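Ukeseck College is a private residential college in the town of Pevholm. It enrolls 869 undergraduates and offers degrees in the liberal arts, education and applied science. The college was founded as a teacher training school and began granting four-year degrees after its merger with the Lencho Institute.

Academics

All students complete a core program of 13 courses, most of them in the first two years. The core covers history, writing, mathematics, philosophy and a laboratory science.
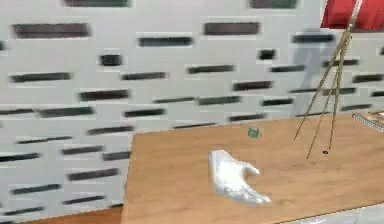 The applied science division is the newest of the college's four divisions. It moved into Sovstead Hall after the merger and shares the building with the mathematics faculty. Courses in the division include statics, programming and computer simulation. Seniors in every division write a thesis and defend it orally in April.

Campus life

Students are required to live on campus until their final year. There are seven residence halls, each with a resident faculty member who dines with students during the term. Rooms are assigned by lottery in August, and first-year students are housed together.

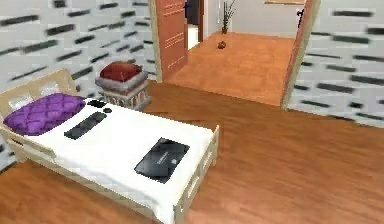
Single bed with a slatted headboard and a purple quilted pillow

Meals are served in a central dining hall, which closes at 8 p.m. The student newspaper, the Pevholm Lamp, is printed every month of the academic year except January.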